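都市の表面を読む 第9回 配布資料
歩道はだれの幅でできているか

前回の積み残しから始めます。縁石の高さの話が途中でした。レポートの返却は休憩のあと。

1 縁石という妥協

縁石は、歩く人を車から守るためのものだと思われています。半分は正しい。残りの半分は排水です。雨水を路面の端に集め、桝まで連れていく。段差があるのは、水にとって都合がよいからでもあります。歩行者の安全を語る文章で縁石が主役になり、水の話になると急に脇役になるのは、書き手の所属する部署が違うためでしょう。

段差を高くすれば車は乗り上げにくくなり、車いすもベビーカーも上がりにくくなります。低くすれば逆になる。ゼロにすると、白杖の利用者が車道との境を見失う。三者の希望をすべて満たす高さは存在しません。存在しないので、基準書には数字が書いてあります。数字が書いてあると、人は安心して議論をやめます。

用語の確認:
縁石 歩道と車道の境に据える石またはコンクリートの部材
切下げ 横断部や車の出入口で縁石を低くすること
有効幅員 実際に通れる幅。図面上の幅から邪魔物を引いた残り

最後の「有効幅員」は試験に出る出ないにかかわらず覚えてください。電柱、植栽、配電箱、看板、自転車、そして立ち話。最後の二つは図面に載りません。

2 目地はなぜまっすぐか

コンクリートは縮みます。気温が下がれば縮み、乾いても縮む。縮めば割れる。この性質は説得しても変わらないので、技術者はあらかじめ割れる場所を決めておくことにしました。これが収縮目地です。一方、伸びて隣とぶつかるのを避けるための隙間が膨張目地。前者は浅い溝、後者は縁が切れている、と覚えておけばまず困りません。

目地は、割れ目に出した招待状のようなものです。招待に応じる割れ目も多いのですが、応じないものもいる。版の真ん中を枝分かれしながら歩いていくひびを見たら、目地の間隔、下の地盤、近くの木の根、打設した日の天気、このあたりを順に疑います。原因がひとつに決まることは少なく、報告書では「複合的要因」と書かれます。便利な言葉なので、このレポートでは使用を禁じます。

ドレルネル(Drernel)地区の改修記録を読むと、苦情の大半はひび割れそのものではなく段差に寄せられています。割れていても平らなら人は気にせず、割れていなくても隣の版が少し浮いていればつまずく。ところが点検票の欄はひびの幅と長さばかりで、段差の欄は「その他」に含まれていました。測りやすいものから欄ができるのです。

3 壁の側と車道の側

歩道の片側が壁、片側が車道という断面はありふれています。両側とも逃げ場がないという意味では廊下に近い。ただし廊下と違って、人は真ん中を歩きません。壁からも縁石からも少し離れて歩きます。この「離れ」を計算に入れると、有効幅員はさらに痩せます。

スクルス(Sukurus)通りの計画では、幅2メートルの歩道を「二人が余裕をもってすれ違える」と説明していました。余裕をもって、の部分を担当したのは広報です。雨の日に傘を差した二人がすれ違う場合を考えれば、どちらかが傘を上げるか、傾けるか、先に譲って少し不機嫌になるかの三択でしょう。

壁は日陰もつくります。夏にはありがたく、冬には凍結の原因になる。同じ影に対する評価が半年で逆転するわけで、アンケートを夏に取るか冬に取るかで結論が変わります。10月に取ると、どちらでもない、が増えます。

4 費用の話(簡単に)

ゲルキネ(Gerkine)市の事例。延長1474メートルの歩道を全面的に打ち替える案と、悪い版だけ差し替える案が比べられました。全面案は見た目が揃い、部分案は安い。採用されたのは部分案で、数年後の写真には新旧の版がまだらに並んでいます。景観部門はこれを「継ぎはぎ」と呼び、維持管理部門は「計画的更新」と呼びました。どちらの呼び名で検索するかによって、見つかる資料が変わるので注意。

なお、同市の資料にある利用者数「約2000人」は、一日なのか一時間なのか書かれていません。引用する場合は、書かれていないことも含めて引用してください。

5 課題

自宅から最寄りの駅または停留所までの歩道をひと区間選び、次のことを書く。
・図面上の幅ではなく、自分が実際に歩いた線を略図にする
・目地とひびを区別して描く。区別できなければ、できないと書く
・その歩道がだれに遠慮し、だれに遠慮していないかを一段落で述べる

提出は次回の冒頭。チュウ(Chu)川の遊歩道は昨年すでに大勢が選んだので、今年は避けること。読む側にも景色の変化が必要です。

参考:舗装と壁と車道 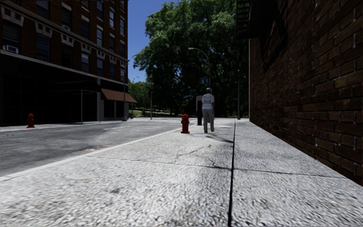

受講者の書き込み:課題の略図ですが、自分の歩いた線が毎日違う場合はどうすればよいでしょうか。朝は急いでいて縁石寄り、帰りは荷物があるので壁寄りになります。一本にまとめると、実際にはだれも歩いていない線になりそうです。二本描いて、朝と帰りで色を分けても構いませんか。それと、目地に沿って歩く癖がある場合、それは遠慮に入りますか。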